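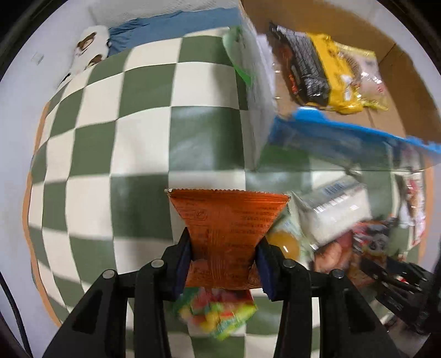 Re: [listgate-swap] Snack box rules, again

On the matter of gummies, I am going to be difficult. Kuldeep's proposal (quoted at the bottom, for those who delete these threads on sight) would put every sweet on the bottom layer and everything in a bag on top, and I can see the appeal if you have never received a box packed that way. I have. The sour ones had become one sour one. My own box for the spring round is half done on the green-and-white checkered mat, with a black packet and a yellow one already in the cardboard, and the gummies are still lying outside beneath the orange packet until the rest has found its place. You can judge a gummy pack by its window, which is more than I can say for an orange foil packet with print that small. Mine are sugar-coated, in yellow, green, red, pink and blue, and I would like them to arrive in Mudgway still in five colors.

So, a counterproposal. Flat and stiff things go against the walls. Puffy bags go in on the diagonal, where they take up the slack and stop everything else from sliding. Gummies go in second to last. Foil goes in last, standing up if there's a gap for it, crimped edge up so the person opening the box has something to grab. I have packed this way for 8 rounds and had one complaint, and that was about licorice, which is a matter of taste and, in my view, of character.

On weight: I don't see why we need to drop the limit. The postage band that applies to most of us covers the box we already use, and the people who keep going over are going over on account of jars. We banned jars. Somebody sent me a jar in the last round anyway, wrapped in a sock. It was a very nice sock and I am keeping it.

On tissue paper: no. I spent an evening picking shreds of it out of the Zoseck wafers, which come in a sleeve that opens if you look at it. If your box rattles, put in another snack. That is the entire point of the hobby.

On the spreadsheet: I will fill in the spreadsheet. I won't fill in the column headed "Crunch."

I do agree with Kuldeep about labels. Please write the allergens on a slip and put it on top of everything, where a person can read it before they eat something. Last time mine was under the bottom flap, in pencil, in what I took to be Latin.

One question for the Storkerley people, if any of you are still reading: is the little shop by the bus station open again? They had the long chili crackers, and I promised some to my match for this round before checking that I could get them. If anyone can pick up 2 bags I'll pay you back in stamps or gummies, your choice.

Isla

Kuldeep Dhillon wrote:

> Hi all,
>
> After the March round I had several messages about crushed
> chips, so here is what I'd like us to try next time:
>
> 1. Sweets at the bottom, bags on top. Anything heavy or
> dense (gummies, bars, fudge) makes a base layer.
> 2. Nothing over 200 grams per item.
> 3. Tissue paper between layers.
> 4. Allergen slip in every box, please. This one I'm
> going to insist on.
> 5. Everyone fills in the spreadsheet, including Crunch.
>
> I weighed one of my own chip bags against a gummy pack and
> a bar, stacked, and the bag on top came through fine. The
> one underneath had 325 grams sitting on it and is now
> breadcrumbs. I had it on soup.
>
> Objections to the list, not to me at dinner.
>
> Kuldeep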